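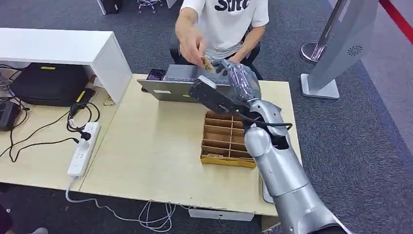
Ulham (desk arm kit)

Ulham is a rental kit for putting a robot arm on an ordinary office desk, sold by Clakthorpe since it took over the old Wasitthorpe catalogue. I look after this entry on the wiki and I've used the kit on and off for a good while, so you'll find my own opinions mixed in with the facts (the house rules allow it as long as I say so, and I'm saying so). The short version is that it's a single arm, a two-fingered gripper, a control box and a piece of software called Xia, and you pay by the month.

What it's for

Clakthorpe sells Ulham for what its brochure calls "across-the-desk work", meaning small jobs with the arm on one side and a person on the other. The arm holds something, or passes it over, or puts it away, and the person does the fiddly half. In practice I've seen people use it for sorting small parts, holding a tool steady, and handing things back and forth. In the picture the gripper has hold of a black handheld device, and the person opposite has brought a small card-like item up close to it, over an open cardboard organiser. You get the idea of the distances from that! Everything happens within one desk's depth, and your hand spends a lot of time quite near the gripper.

It isn't meant for heavy lifting, and the arm won't follow you about. If you want something that moves between desks you'll need a different product altogether.

What's in the box

The standard rental comes with the arm and its base, the gripper, the control box, the stop button on a long lead, and a roll of clear film for covering the gripper. There's also a bag of spare finger pads, which I'd ask for even if they tell you it's being phased out. The laptop is yours to supply. Xia will run on most of them, though mine got very warm and very loud.

The film deserves a word of its own. It goes round the gripper to keep dust and crumbs out of the fingers, and you can still see the dark workings through it. It does wrinkle. I used to spend ages trying to get it flat and then gave up, as the gripper works just as well with creases in the wrap. What you do need to check is that there's no fold between the finger pads, or small things start to slip. I change mine every 13 working days, which is the figure printed on the roll.

Setting up

You'll want a solid desk with nothing wobbly on it. The arm has its own base, which goes beside the desk, level with the edge you want it to reach over. Allow 2 hours the first time, most of which goes on the cables. There are more than you'd expect, and the loop near the wrist needs to be left slack, because if you tidy it down tight the arm will tug on it at full reach. (I did this. It made a noise I still think about.)

After that you open Xia and teach it the desk. You guide the arm by hand to the corners, press a key at each one, and it draws itself a flat map. Trays and dividers have to be added separately. I've had good luck with plain cardboard organisers, the kind with lots of little compartments, though the software can muddle neighbouring compartments when the dividers are thin. Putting a bit of coloured tape along the front rim helps it find which way round the tray is.

Using it day to day

I do like it. The movements are calm, it stops when you lean on it, and after a morning you quit flinching. Holding things still is easily its best trick. Flat, boxy items such as handhelds and remotes sit nicely in the fingers, and it can turn them to face whichever way you ask.

Taking things from your hand is more hit and miss. The arm waits for a little pull before it closes, and if you're the sort who lets go early you'll be picking things up off the carpet. Thin items are the worst. Cards, labels and paper slips are best kept on the human side of the job, and the manual more or less admits as much on its last page.

Noise is low. The control box has a fan that you'll notice in a quiet room, but I've worked next to worse printers.

Cost and versions

The basic rental is 400 pounds a month with a minimum of 3 months. Delivery is included, collection isn't, and I think that's a bit cheeky. You can also buy a support plan, which I haven't tried.

The kit has been through two versions. The first had a rubber sleeve in place of the film and a shorter lead on the stop button. The second came out in March and is the one described here. Older arms can be sent back to have the new wrist fitted, but the sleeve won't go over it afterwards, so don't order spares.

Known problems

Xia forgets the desk map if the laptop goes to sleep during a job. Turn sleep off before you start.

The stop button lead is a trip hazard if you run it off the front of the desk. Mine goes along the back.

Finger pads go shiny with use and lose their grip. A wipe with a damp cloth brings them back for a week or so – then it's new pads.

See also

Xia (software)
Wasitthorpe catalogue
Desk arms, rental

Prices last checked 05/11/2020.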